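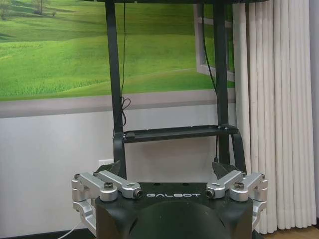

Estrutura de metal preto com dois cabos finos pendurados.

Como se segura uma prateleira entre dois postes

Uma estrutura metálica simples tem três tipos de peça. Os postes são as barras verticais. A travessa é a barra horizontal que liga os postes em cima. A prateleira, ou bandeja, fica mais abaixo e também vai de um poste ao outro.

Os postes levam o peso até o chão. Se houvesse só os postes, eles poderiam se inclinar para os lados. A travessa mantém a mesma distância entre os dois, e o conjunto fica mais rígido.

Muitas prateleiras de metal têm a borda dobrada. Uma chapa lisa entorta com facilidade, mas uma chapa dobrada resiste mais. Experimente com uma folha de papel: apoie as pontas em dois livros e ponha uma borracha no meio. Depois dobre 3 cm de cada lado comprido para cima e repita.

Suporte: peça que prende ou apoia outra. Pode ser reto ou curvo.

Fenda: abertura estreita na chapa. Pode servir para encaixar uma peça ou passar uma presilha.

E os cabos? Um cabo preso em dois pontos e com folga forma uma curva, puxado pelo próprio peso. Quando sobra comprimento, pode-se enrolar uma parte. As voltas devem ser largas, pois uma dobra fechada pode partir os fios de dentro.

Texto: Glenys Katene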